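The Cartridge in the Biscuit Tin

January 15, 2025

Before home computers settled into a handful of familiar names, a toy shop in any medium-sized town might stock four or five machines that have since disappeared from memory. The Bikell was one of them. It was a plug-in console the size of a hardback book, with two controllers wired permanently into the back and a slot on top for cartridges. It sold for two years, mostly through mail-order catalogues, and then it was gone.

I had one. It came second-hand from a neighbour whose children had grown out of it, packed in a biscuit tin with three games and a mains adaptor that hummed. My brother and I played it on the portable television in the back bedroom until the picture rolled.

The games were simple even by the standards of the day. Tennis was two lines and a dot. Harbour had you steering a block through other blocks before a tide came in, the tide being a blue stripe that crept up the screen. The third, Night Depot, was a maze game with a watchman in it, and it was the only one with anything you could call music. The tune lasted six seconds and then started again.

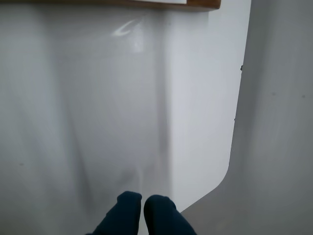 The Bikell was made by Lultau, a firm that had done well out of pocket calculators and wanted something to sell when calculators got cheap. The company put the console together from parts it already bought in bulk. The controller buttons were calculator keys with larger caps glued on, and the caps came off. Anyone who owned one will remember pressing a bare stalk with the end of a thumb.

According to the leaflet in the box, there were to be 40 games. Only 19 were released, and a few of those were variations on Tennis with a different number of lines. The leaflet had a small drawing of each cartridge, including the ones that never appeared, and I spent a good deal of time looking at the drawings. There was to be a game called Glacier. I still have no idea what you would have done in it.

Lultau's rival was Tevell, which sold a better machine at a higher price. Tevell's controllers could be unplugged and replaced, and its cartridges had colour labels where ours had a printed number. At school you were from a Tevell house or a Bikell house, and there were more of the former. The two did not share cartridges, although the slots were close enough in width that people tried. The usual result was a bent contact and a console that had to be tilted to work.

Then there were the add-ons. Lultau offered a voice unit that was meant to read out the score, and a plastic overlay you stuck to the television screen with static so that Tennis had a crowd. The overlay only fitted one size of set. Ours was too small for it, so the crowd hung over the sides and flapped when the door opened.

Board games were caught up in it too. For a while every traditional game had to have an electronic version, with a beep for a good move and a lower beep for a bad one. Draughts, backgammon and chess were all sold with a keypad and a red display, and many families bought one, played it over the holidays and went back to the set they already owned. 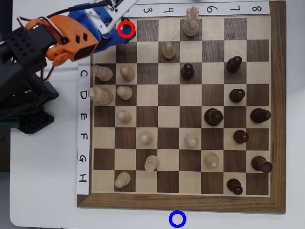
A wooden chess set, with letters and numbers added by hand along two sides.

Bikell consoles turn up at car boot sales now and then, and the price depends almost entirely on the button caps. A tidy one with all its caps and a leaflet might fetch £25. Without the leaflet it is a good deal less, and a bare console with no games is hard to give away. Cartridges are sturdier than the machine. The contacts can be cleaned with a cotton bud and a little surgical spirit, left to dry fully before you try them.

The adaptor is another matter. The original ran hot when it was new, and I would not plug one in today. A modern supply of the right voltage can be fitted by anyone who repairs old radios, and the shop I used, Huerta, did mine while replacing a cracked aerial lead. They also found a button cap in the bottom of the case, which must have been rattling around in there since my brother lost it.

I put Night Depot in first. The watchman is slower than I remembered, and the maze has a dead end in the bottom corner that caught me every time as a child and caught me again last week. The tune is the same. I have turned the sound down, but I can still hear it from the kitchen when someone else is playing.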